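Osgate wiping arm: build FAQ
Shared workshop build, bench 3. Updated in February, mostly by Max.
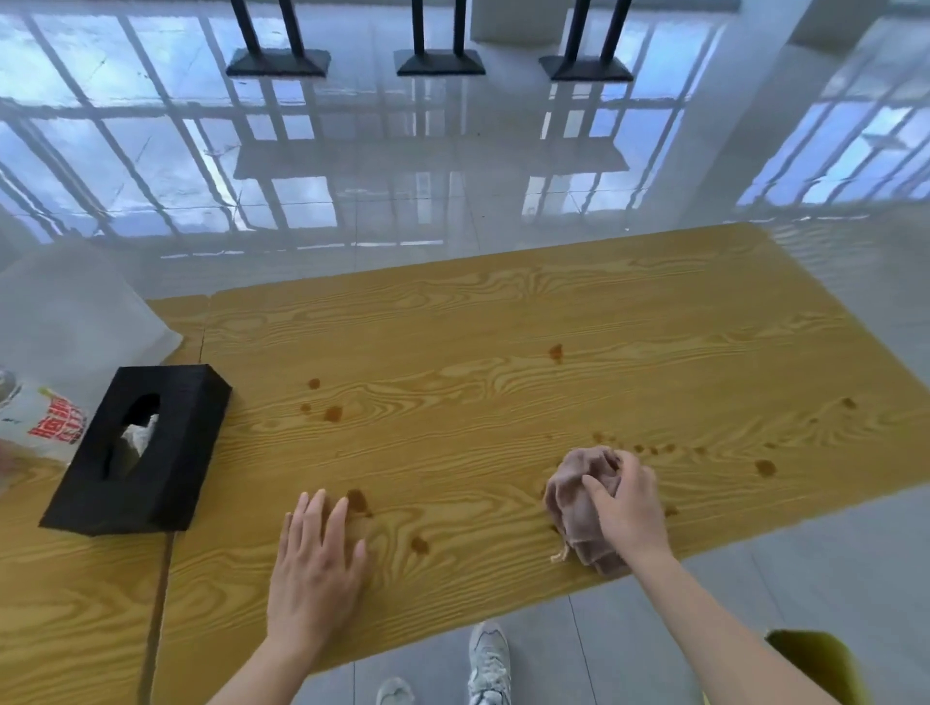
Wiping up brown drops by hand, cloth in the right, left hand flat on the table.

What is Osgate?
A small arm that wipes a table. Bolts to a bench, holds a cloth, goes after spills. Built by four of us after hours, from whatever was in the parts bins plus a few things we had to order.

Does it work yet?
Sort of. Straight wipes, fine. Anything near the edge, no. Lifting the cloth and refolding it, not even close.

Why so much video of people wiping tables?
Training clips. The arm copies what people do, so we need plenty of people doing it. Right now we have 2,527 clips, all trimmed and labelled. Begoñe did most of the labelling and would like a break please.

Where do I wear the camera?
On your head, tilted down. Both hands and the whole spill should be in view. Check the preview before you start, not after. Strap sizes are in the drawer under the printer.

Does it matter which hand I use?
No. Use the one you'd use at home. Put the other one wherever it wants to go. People lean on the table, hold things steady, whatever. Leave it natural.

Do I have to clear the table first?
No! Tissue box, bags, bits and pieces all stay. A bare bench taught the arm nothing useful, it pushed the first mug it met straight onto the floor. Move stuff a little between clips.

What do you use for the spill?
Something dark that shows up against the tabletop. Cold coffee or watered down soy sauce both work. Drops of different sizes, a few close together, a few on their own. No oil. No glue (yes, someone).

How long is a clip?
Under 60 seconds. If you're still going after that, stop, save it, start a new one.

What if I miss a drop?
Keep the clip. Tag it "partial". Olga wants those for the checker, which has to learn what a leftover drop looks like.

Which cloth?
Any colour, soft, bigger than your palm. Crumpled is ok. Loose threads are ok for hand clips but NOT for the arm, they wind into the wrist joint and then somebody spends an evening with tweezers. Trim first.

What's the arm made of?
Printed links, aluminium base plate, 3 big servos at the shoulder and elbow, smaller ones from there down. The controller is a Cemeo board. Files are in the Segura folder on the workshop drive, use the newest one, the older wrist bracket cracks along the layer lines.

Can I print the parts at home?
Yes. PETG, not PLA, the shoulder gets warm and PLA sags. Four walls. Slow down for the bearing seats or they come out oval and you'll be at it with a file.

It shakes when it presses down. Why?
Usually the base. Tighten the clamps, then check the elbow belt. If it's still shaking, drop the press force in the config and restart. Don't just turn up the damping, it hides the problem and cooks the servo.

Is it safe to stand next to?
With the stop button in reach, yes. Hair tied back, no lanyards. Nobody runs it alone after 9 pm, workshop rule, not ours.

Can the arm get wet?
The cloth end can. The rest can't. There's a printed drip collar now but its only a collar, dont pour anything near the base.

What did it cost?
Almost nothing so far apart from servos and the board. Unai keeps the recipts, ask him.

Can I get one?
Not a kit, sorry. Build your own from the files and tell us what broke. Cokitell members can book ours through the bench calendar.

Who do I bug?
Unai for electronics. Max for printing and the config. Begoñe for clips and labels. Olga for the checker.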